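Forum Arbeit & Betrieb > Automatisierung > Allgemein

Aufräumen und Sortieren per Greifer — was bleibt für die Leute übrig?

Gestellt von kantine_und_co
3 Antworten, 1,851 Aufrufe

Hallo zusammen,

ich arbeite bei einem Haushalts- und Reinigungsdienst in Prodimville, wir machen Wohnungen, Ferienunterkünfte und ein paar möblierte Zimmer für Firmenkunden. Im Mai hat uns die Geschäftsführung mitgeteilt, dass wir mit einem Anbieter namens Onulano zusammenarbeiten. Die wollen Greifer bauen, die später Zimmer aufräumen, also Verpackungen einsammeln, Becher wegbringen, Spielzeug in Kisten legen und so weiter. Bis das läuft, sollen wir während der Schicht selbst mit Handgreifern arbeiten, an denen eine Kamera sitzt. Die Aufnahmen gehen an Onulano.

Offiziell heißt das "Entlastung der Teams". Ich bin da misstrauisch. Mit der Hand hebe ich eine Safttüte auf und bin fertig. Mit zwei Greifern in den Händen brauche ich deutlich länger, und das Zeitbudget pro Zimmer ist gleich geblieben. Auf Nachfrage hieß es, das spiele sich ein.

Meine Fragen: Hat jemand so etwas schon im Betrieb gehabt? Wird die Arbeit davon wirklich leichter oder nur anders verteilt? Und muss ich das mitmachen, wenn in meinem Arbeitsvertrag "Reinigungskraft" steht? Betriebsrat haben wir keinen.

Danke schon mal.

nordflur

Kurz: abwarten, wird eh nichts. Vor ein paar Jahren sollten bei uns Wischroboter die Flure machen. Stehen jetzt im Keller. Solange das Ding keine Bettwäsche wechseln kann, brauchen die euch.

schichtplan_b

Ich sehe das nicht so entspannt wie mein Vorredner. Wir hatten bei Sastdale (Lager und Retouren) fast das Gleiche, nur mit Rücksendungen statt Zimmern. Angefangen haben sie mit 6 Leuten, ebenfalls Handgreifer mit Kamera, ebenfalls "Entlastung". Nach etwa 5 Monaten sah es so aus:

Das Greifen selbst lernt man schnell. Anstrengend ist die Haltung. Man drückt den ganzen Tag mit denselben Fingern und hält die Unterarme vor dem Körper. Zwei Kolleginnen haben sich deswegen in eine andere Abteilung versetzen lassen. Im Projektbericht stand davon kein Wort.

Ein Teil der Arbeit ist dann tatsächlich an eine Maschine gegangen, und zwar der einfache: gleichmäßige Kartons, immer gleiche Größe, immer gleiche Lage. Früher waren das die Stücke, bei denen man mal durchatmen konnte. Für uns blieb alles, was klemmt, knickt, ausläuft oder in Folie steckt. Die Vorgabe pro Stunde wurde nicht angepasst, weil ja "das Volumen sinkt". Dass der Rest schwieriger ist, hat in der Rechnung gefehlt. Ich würde wetten, dass es bei euch genauso kommt — die leeren Zimmer macht irgendwann das Gerät, die schlimmen macht ihr.

Was ich dir rate, in der Reihenfolge, in der es bei uns etwas gebracht hat:

1. Lass dir schriftlich geben, ob die Arbeit mit den Greifern Teil deiner Tätigkeit ist oder ein Zusatz. Bei uns gab es erst danach eine Zulage. Klein, aber besser als ein Obstkorb.

2. Frag nach, was die Kameras aufnehmen und wer es sieht. Ihr arbeitet in fremden Räumen, da liegen private Sachen herum. Wenn ein Kunde sich beschwert, will ich nicht diejenige sein, die das Gerät in der Hand hatte. Das muss die Firma vorher mit den Kunden geregelt haben.

3. Schreib eine Zeit lang mit, wie lange du mit und ohne Greifer brauchst. Start, Ende, Art des Zimmers, fertig. Ohne eigene Zahlen redet ihr immer über die Zahlen vom Anbieter.

4. Sammle Beispiele dafür, womit man es im Alltag zu tun hat. In den Vorführungen liegen drei Bauklötze auf einem weißen Tisch. Auf einem Bett sieht das anders aus: eine lange Schachtel in Klarsichtfolie, ein liegender Saftkarton, ein umgekippter Pappbecher, ein rotes Schaumnetz, ein zerknülltes Tuch, und alles auf einer gesteppten Decke. Wer so etwas plant, sollte sich das vorher angucken.
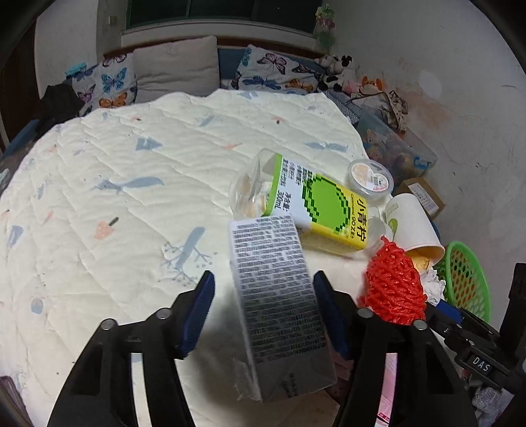 5. Klärt früh, was mit den Stunden passiert, wenn Teile der Arbeit wegfallen. Bei Sastdale wurde niemand entlassen, darauf waren sie sehr stolz. Befristete Verträge sind aber ausgelaufen und nicht verlängert worden. Das taucht in keiner Präsentation auf.

Zur Rechtsfrage: Ich bin keine Juristin. Soweit ich weiß, darf der Arbeitgeber über das Weisungsrecht einiges anordnen, aber nicht beliebig viel, und bei Aufnahmen kommt der Datenschutz dazu. Geh damit zur Gewerkschaft oder in eine Beratungsstelle. Und einen Betriebsrat kann man gründen, ab fünf wahlberechtigten Leuten im Betrieb (drei davon müssen wählbar sein, bitte nachlesen).

mahlangu_service

Wir setzen bei Mahlangu in der Gebäudereinigung ähnliche Technik ein, deshalb mal die andere Seite. Nicht jedes Projekt ist Augenwischerei. Unsere Leute waren froh, dass sie die schweren Wäschewagen los sind. Die fahren jetzt allein, und das hat den Rücken mehr geschont als jede Schulung.

Beim Greifen von Kleinkram gebe ich der Skepsis aber recht. Uns wurde das auch angeboten und wir haben abgelehnt. Der Anbieter konnte uns nicht sagen, wer haftet, wenn etwas kaputtgeht, und auf die Frage, ob Abfall von Eigentum unterschieden wird, kam sinngemäß: daran wird gearbeitet. Eine Reinigungskraft sieht, ob eine Packung noch jemandem gehört oder weg kann, und im Zweifel lässt sie sie liegen. Solange das ein Mensch entscheiden muss, steht der daneben und wartet auf die Maschine. Gespart ist da nichts.

Frag eure Geschäftsführung, ob das Zeitbudget für die Testphase erhöht wird. Wenn die Antwort nein ist, bezahlt ihr den Test mit euren Pausen.

kantine_und_co

Danke euch, vor allem für die Liste. Die Sache mit dem Mitschreiben fange ich morgen an, eine Kollegin macht auch mit. Zum Zeitbudget habe ich heute gefragt. Antwort: "nehmen wir mit". Ich melde mich, wenn etwas Schriftliches kommt.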